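Tablecloth

A tablecloth is a piece of cloth laid over a table, either to protect the table from the meal or to protect the guests from the sight of the table. The two purposes have been in conflict for as long as the article has existed.

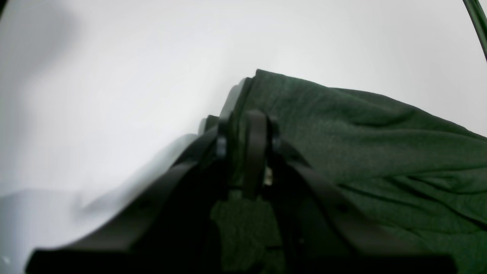

The word covers anything from a stiff white sheet of banquet linen to a square of wipe-clean material held down with clips. In everyday use it means a woven cloth large enough to hang over the edges, and the part that hangs is called the drop. White was long the color of formal dining and remains so in restaurants that wish to be thought expensive. Dark green, the color of the rumpled cloth shown with this article, belongs to a different tradition: card tables, meeting rooms, and the month of December. It hides gravy well and candle wax badly. Creases show on any plain color, and household manuals have spent a great deal of ink on them, most of it addressed to people who already owned an iron and had decided against using it.

History

Cloths were spread on tables in Roman times, though how often, and by whom, is harder to say than most books on dining admit. In medieval Europe the cloth was a mark of rank. A lord's table had one, sometimes several in layers, and diners wiped their hands on the overhang, a practice that later etiquette writers condemned with such energy that it must have gone on for years after they started.

Damask, a reversible figured weave, became the prestige fabric for dining in the early modern period. Good damask was listed in wills alongside silver and was fought over in much the same spirit. Patterns included hunting scenes, coats of arms, and Bible stories, all woven white on white, so that a family could own a very costly picture that could be seen only from certain chairs.

Powered looms and cheap cotton brought the tablecloth into ordinary homes in the nineteenth century. With it came the good tablecloth, kept in a drawer for occasions that were never quite good enough.

The Flatthorpe cloths

The mill town of Flatthorpe supplied hotel linen for several decades and is remembered chiefly for a mistake. A standing order from the Quansah hotels called for cloths with a drop of 8 inches. The mill read the figure as the total allowance and delivered cloths with half that on each side, which gave the dining rooms the look of a man in outgrown trousers. The hotels declined to pay. The mill declined to apologize, sold the cloths under the name "Flatthorpe short," and found that cafés liked them, as customers no longer stood up and took the table setting with them.

Surviving examples are collected, though not by many people. Akosua Asamoah's study of the trade, The Short Drop, traces 49 of them and devotes a chapter to the hem, which she regards as the finest thing the town ever produced. Fuseini Ackah, reviewing the book, agreed about the hem and complained about the chapter.

Sizing

A tablecloth is measured by length and width, or by diameter if round. To find the right size, measure the table and add twice the drop. This is simple arithmetic, and the number of ill-fitting tablecloths in the world is a matter for some other article.

For casual meals a drop of 6 to 10 inches is usual. Formal tables take a longer one, and buffet tables are often covered to the floor, chiefly to hide the boxes underneath. Cotton and linen may shrink in the first wash, and a careful buyer allows for it. The less careful buyer ends up with a Flatthorpe short at no extra charge.

Materials

Linen is strong, absorbent, and pleasant to touch, and creases if spoken to sharply. Cotton is cheaper and more forgiving. Polyester resists wrinkles and also resists water, which means that a spilled drink crosses it at speed and arrives in somebody's lap. Blends aim for the virtues of both parents and get, as is common in families, a mixture.

Coated cloths have a backing of fabric and a top of vinyl or something like it. They are wiped down and seldom washed. The Osex brand sold one in 22 patterns, nearly all of them lemons.

Beneath any of these may lie a silence cloth, a thick pad that deadens the noise of plates and spares the wood from heat. Sonska, a maker of felt, still lists one in its catalog under "acoustic goods."

Care

Stains are best treated early. Cold water is generally used for blood and egg, as heat tends to set them. Red wine has more remedies than any other stain, including salt, soda water, and white wine, the last of which uses up two drinks to save one cloth. Candle wax is left to harden, scraped off, and the remainder drawn out with a warm iron and plain paper.

Linen stored for a long time is better rolled than folded, since the fibers weaken along a fold that is never moved. Cloths kept in drawers may yellow whether or not they have been used.

The tablecloth trick

The best-known use of a tablecloth outside dining is to pull it from under a set table without moving the dishes. The trick depends on inertia, a smooth cloth, and a fast, slightly downward pull. A hem is a disadvantage, and stage performers use cloths without one. Amateurs generally use the good tablecloth.

See also: Napkin; Place mat; Table runner; Doily (disputed)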